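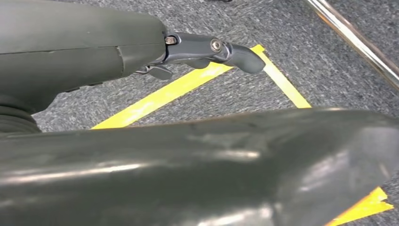
Is it worth putting tape on a perfectly good worktable?

It is, if more than one person uses the table and things get set down on it all day long.

I should say that I came to this opinion slowly. I spent years in rooms where the table was just the table, and you put your part wherever there was space for it, and if somebody else's part was already there you pushed it over a bit with your elbow and felt a little guilty. At Stindilo, where I did my first real bench job, we had 673 bins on the shelving and a label on every one of them, and then a big bare tabletop in the middle of it all where every one of those labels stopped meaning anything. We were so proud of that shelving!
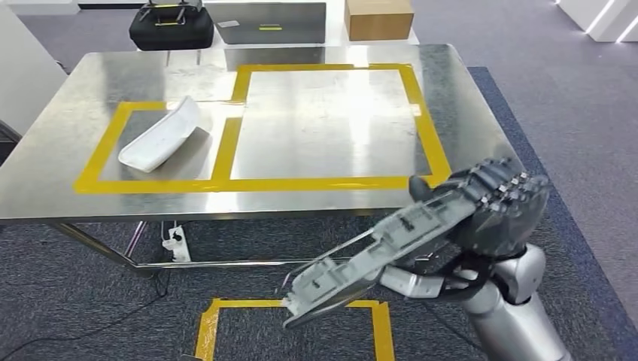 What changed my mind was a roll of yellow tape and a slow Friday. I laid out two rectangles on the steel, a small one and a larger one sharing the strip in the middle, and then (because there was plenty left on the roll) I put another on the carpet. The small one was for the tray. The large one was for whatever you were working on. The one on the floor was for long awkward pieces waiting their turn, the kind that otherwise get leaned against a table leg and kicked.

People grumbled, of course. I would have grumbled too. Tape looks bossy, and a shiny steel top is a lovely thing that you don't want to cover up. But I have come to think a line on a table is one of the kindest things you can leave for the person who comes in after you. They don't have to guess, or go find you at lunch and ask whether the spot by the edge is taken. 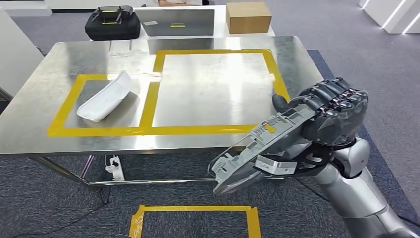 I do have limits. A friend's shop, Karamanlidis, went so far with it that the coffee mugs had outlines, and the stapler, and I believe the outlines had labels. That's too much for me. If a thing is used once a month it can live in a drawer. And please leave one box with nothing assigned to it, because a table needs somewhere to be a table. The larger box on mine is usually that, and I get cross when I see it filling up.

The other thing I feel strongly about is size. Make the box bigger than the object. A long plastic trim piece never goes down straight when your hands are tired, and a curved dish will sit at whatever angle it likes, and neither of those is a failure of tidiness.

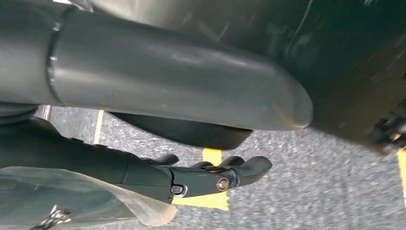 Gray tube with a rounded end and a few faint scuffs.

As for the tape itself, buy the decent kind and wipe the surface first. I replace mine every January, corners before anything else, and I still enjoy pressing down that middle strip.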